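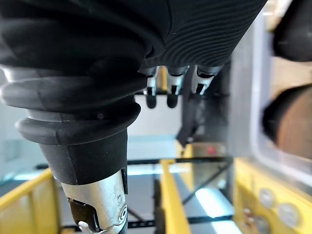

2019-12-06
记录：恒湿组

温湿度记录仪饱和盐溶液复校，第二轮

目的：对Grendis记录仪做五点湿度复校，给出修正值，供Liao项目的纸样平衡数据使用。上一轮复校在七月，当时只做了33和75两点，高湿段没有数据。入秋以后G-03与G-05并排放置时读数相差超过2 %RH，单靠两点修正解释不了，故补做。

被校仪器
G-03、G-05、G-06，同一批，电容式探头，探头外有烧结滤帽。G-04电池仓触点发绿，本轮不做，清洁后另行安排。三台的内部时钟先与电脑对时，采样间隔统一设为5分钟。导出用Jemomeo，版本未升级，仍是七月那一版，避免换版本后温度小数位取舍不一致。

盐和容器
氯化锂、氯化镁、硝酸镁、氯化钠、氯化钾，均为分析纯，Tokcombe供货。氯化锂是新开瓶，其余为七月开封的旧瓶，瓶盖封口膜完好。硝酸镁有结块，研钵压碎后使用，不影响。

容器为带硅胶圈的玻璃密封盒，容积3,000 mL，每种盐一只，不混用。盐盛在浅皿里，液面尽量大。加水量宁少勿多，要能看到固相露出液面，呈湿沙状。氯化锂加水时放热明显，配好后敞口放凉再入盒，否则盒内温度一上午都降不下来。

探头与液面之间放塑料网架，间隔4 cm。网架用前以去离子水冲洗，晾干。上一轮有一次盐液爬到网架上，这次在浅皿外沿抹了一圈极薄的硅脂。

参考值（20 ℃，%RH）
氯化锂 11.3
氯化镁 33.1
硝酸镁 54.4
氯化钠 75.5
氯化钾 85.1

硝酸镁的温度系数最大，20 ℃到25 ℃之间参考值下降1.5左右，必须按实测温度取值。其余四种在本次温度范围内变化很小，仍统一按表插值，不手工取整。

步骤
1. 记录仪在恒温间放置过夜，不与盐盒同放。
2. 盐盒配好后盖严，单独平衡一昼夜。
3. 从低湿点做起，依次升高。中途不回头，避免把滞后混进修正值。
4. 开盖放入记录仪，动作尽量快，记录盖盒时刻。
5. 每点至少停留24小时。判稳标准：连续2小时内湿度变化不超过0.2 %RH，温度变化不超过0.1 ℃。
6. 取出后立即盖上原盒，记录仪直接移入下一盒，不在室内停留。
7. 全部高湿点做完以后，回测一次氯化镁，只看滞后，不参与拟合。

关于第3步的顺序，上一轮是先75后33，低湿点读数偏高，其中有多少是滞后已经分不清，所以七月的33点数据这次不再引用。

数据量和剔除
G-03五点共1,592条。氯化钠一点344条，盖盒后最初5小时15分的63条属于平衡过程，剔除，余281条用于计算。其余各点同样按判稳时刻截取，不设固定时长。截取后不再剔除单点，尖峰保留。G-03在氯化钠段有两处单点跳动，幅度0.4，查不到对应的开门记录，放着不管，对均值没有可见影响。

结果
以下为示值均值减参考值，单位%RH。

G-03
氯化锂 +1.3
氯化镁 +1.1
硝酸镁 +1.2
氯化钠 +1.9
氯化钾 +2.5

G-05
氯化锂 +0.6
氯化镁 +0.2
硝酸镁 −0.1
氯化钠 −0.4
氯化钾 −0.3

G-06
氯化锂 +0.9
氯化镁 +0.7
硝酸镁 +0.8
氯化钠 +0.9
氯化钾 +1.0

G-06最省事，全段减0.9即可，残差在0.2以内。G-05近似一条缓斜线，低湿偏正，高湿偏负，量级都不大。G-03从硝酸镁往上开始翘，直线拟合不合适，改用分段线性，在五个点之间插值，两端不外推。85以上的读数在报告里一律标“超出校准范围”。

G-03与G-05在氯化钠点相差2.3，与秋天并排时看到的差值相符。也就是说当时的差异主要出在仪器上，房间两侧的湿度梯度没有先前估计的那么大。十月那份平面分布图里东侧偏湿的结论需要重算，东侧放的正是G-03。

回测氯化镁：G-03为+1.7，比升程高0.6；G-05为+0.5，高0.3；G-06为+0.9，高0.2。G-03的滞后偏大，可能与探头年限有关，也可能是滤帽内有残留，拆下看过一次，肉眼没看出什么。暂不换滤帽，换了就等于重新校。

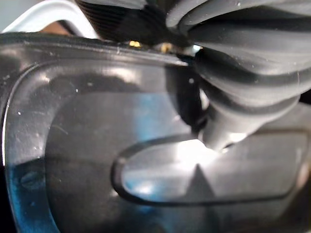 不确定度（粗估）
主要一项是盒内温差。75 %RH附近，探头与盐液表面每差0.1 ℃，带来的湿度误差接近0.5 %RH，比盐本身参考值的不确定度还大。本次在氯化钠盒内另放了一支细热电偶贴近液面，与记录仪温度之差稳定后为0.05 ℃，折合0.2 %RH出头。热电偶引线从硅胶圈下穿出，该处用封泥堵过，堵之前湿度一直上不去，差了0.8。那一段数据作废，没有计入前面的条数。

记录仪自身发热可以忽略，5分钟采样一次，功耗很低。显示屏常亮的型号不好说，我们没有。

分辨力0.1，重复性由判稳后的标准差给出，三台都在0.1以内。合成以后扩展不确定度取1.0 %RH（k=2），其中硝酸镁一点放宽到1.2。这个数只供内部使用，不写进对外的证书。

参考值不确定度按公开表值取，没有另做露点仪比对。露点仪镜面上次清洗后还没有送检，拿来比对意义不大。

对Liao项目数据的影响
纸样平衡含水率是按盒内湿度读数分组的，54组和75组都用G-03监测。按本次修正，名义75组的实际湿度应低1.9，名义54组低1.2。名义33组用的是G-06，低0.7。

等温线要重画。75附近曲线已经变陡，1.9的偏移在含水率上能看出来，先前觉得第二批棉浆纸的点整体落在曲线下方，修正后大概会靠回来一些，等算完再说。称量数据不受影响，天平的砝码核查记录在另一本。

重算时注意：
Jemomeo导出的文件里湿度列已四舍五入到一位小数，修正要加在原始值上，先加再求均值。
文件头的校准系数栏保持出厂值，不要把修正写进仪器。写进去以后旧数据和新数据就没法对照了。
修正表文件名带仪器号和轮次，旧表不删，移到“旧”目录。
时区选项每次打开软件都会恢复默认，导出前看一眼，否则时间列差8小时，和称量记录对不上。

遗留问题
氯化钾盒的盖内侧有少量凝结，位置在靠墙一边。恒温间那面墙夜里比室温低，盒子应当离墙远一些。凝结期间读数没有异常，数据保留，备注栏已写明。下次五只盒子都放到中间台面，外面罩一层泡沫箱。

氯化锂旧瓶里剩的料已经成了一整块，没有再用。新瓶启用后放干燥器，不放架子上。

97点这次没做。硫酸钾平衡太慢，而且G-03高湿段已经在翘，放进去怕再引入一次漂移。若后面要做发霉试验，那一点躲不过去，建议单独拿G-06做，做完放回氯化镁盒里两天，再查零点有没有动。

恒温间温控的死区偏宽，白天波动0.6 ℃，夜里0.3 ℃。判稳时段大多落在后半夜，前面各点取的数据里夜间占多数，这一点在计算表里没有体现，补一行说明。

待办
清洁G-04触点，单独补五点。
重算54组、75组，先算棉浆纸。
十月平面分布图加注“待修正”，原图先别往外发。
盐盒标签补写配制日期和补水日期，目前只有盐名。
封泥用完了，下次订盐时一起列上。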